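Print
E-mail

ok thread. the marmalade thread. people asked, I have time before my bus, typing fast so forgive me

1/ I moved to Astgate with two suitcases and zero idea how to cook anything that wasn't pasta. this is not a cooking account. it's mostly about trains and complaining. but February does somthing to me

2/ February is when the bitter oranges show up at the Zorndale market. three weeks, maybe less. then gone. if you miss them you're eating store jam till next year and feeling bad about it

3/ first year I missed them completely. Wendy Bloxham (stall at the end, by the fish guy) told me "you want to come early." I came at noon. she laughed at me. fair

4/ so. rule one. go early. bring cash. bring your own bag, the good ones are always heavier than you think

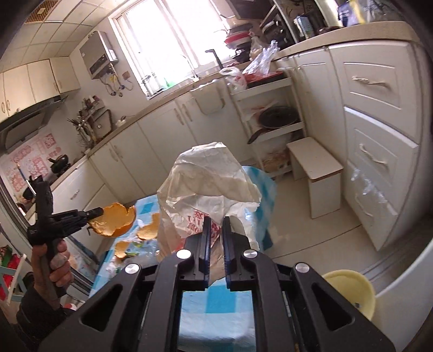
Paper bag, checked cloth, first peels. Kitchen table, February.

5/ rule two. don't be picky about looks. ugly oranges are fine. lumpy, scarred, whatever. you want them to feel heavy and smell like something when you scratch the skin

6/ regular sweet oranges work too, before anybody yells. it comes out sweeter and kind of flat. add lemons. add more lemons than that

7/ the peel is the whole thing. I can't say this enough. most bad marmalade is bad peel — too thick, too tough, or boiled in sugar before it was soft

8/ SOFT FIRST. THEN SUGAR. once the sugar goes in the peel stops softening. it will be chewy forever. I've thrown out a full pot over this. I cried a little, it was late

9/ test is you squash a bit of peel between finger and thumb. it should just give up. no fight at all. if it fights, put the lid back on and go watch something

10/ Kenneth Tolentino asked in the replies about the white part. Kenneth. leave some of it on. that's where the set comes from, same with the seeds. tie the seeds in a cloth, toss it in the pot, squeeze it out after. it's gross and slimy and you want every bit of that slime

11/ if you hate bitter, scrape more white off. your jam your rules. mine's bitter enough that my sister calls it "the punishment"

12/ cutting. I used to do the thin little matchsticks like the magazines. it took a whole evening and my wrist hurt for two days. now I do fat uneven strips and I like it better?? more to chew

13/ soak overnight if you can. water, peel, seed bag, big pot, go to bed. you wake up and the whole apartment smells unreal 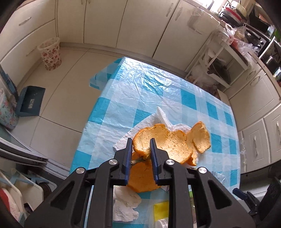
14/ ok where was I. sugar. 600 grams for my small batch. every recipe says more. I tried more. teeth hurt

15/ less sugar means it won't keep as long, so fridge it and eat it. do not leave it in a closet for a year and then come at me

16/ also less sugar = looser set. mine slides off the toast a bit. I'm at peace with this. Hayley Fothergill is not at peace with this and has sent me 2 separate links about thermometers

17/ Hayley I do own a thermometer. it's in a drawer. I use the cold plate. little plate in the freezer, drop of jam on it, wait, push with your finger. wrinkles? done. runs? keep going. that's it

18/ do NOT walk away at the end. it goes from soup to tar while you're answering one text. ask me how I know. ask my pot

19/ the pot, since people want to know — big Salazar one, second hand, dent in the side. not an ad. nobody would pay me for this

20/ jars. wash them, hot oven, fill while everything's hot. let the jam sit ten minutes before you ladle or all the peel floats up to the top and you get a stripe of peel and a stripe of goo. still tastes fine. looks like a lab sample

21/ Guadalupe Solís puts a splash of something strong in hers right at the end. I tried it at her place. I have no notes. I had a lot of toast

22/ Chaimae Metwally does hers with cardamom and it's better than mine and I don't want to talk about it

23/ what to do with leftover peel, cause there's always some: dry it on the radiator on a piece of paper. goes in tea. goes in rice. I threw some in a stew once and felt like a genius

24/ or candy it. boil, drain, boil, drain, then sugar syrup til it goes see-through. roll in more sugar. sticky hands all day, worth it

25/ Prukunden bakery does a candied peel bun this time of year btw. 57 people in line last time, I was bored so I counted. sold out when I got to the front. still mad

26/ things I have not figured out: why some batches go cloudy. why the lids won't pop til like 2 in the morning and scare me half to death. how to get sticky off a light switch

27/ if you try it, tell me how it went, esp if it went badly. I like the bad ones. send pics of tar

28/ bus is here. will do lemon curd another time, dont hold me to it

29/ oh and label your jars. I had three with no label and one was chicken fat

Print
E-mail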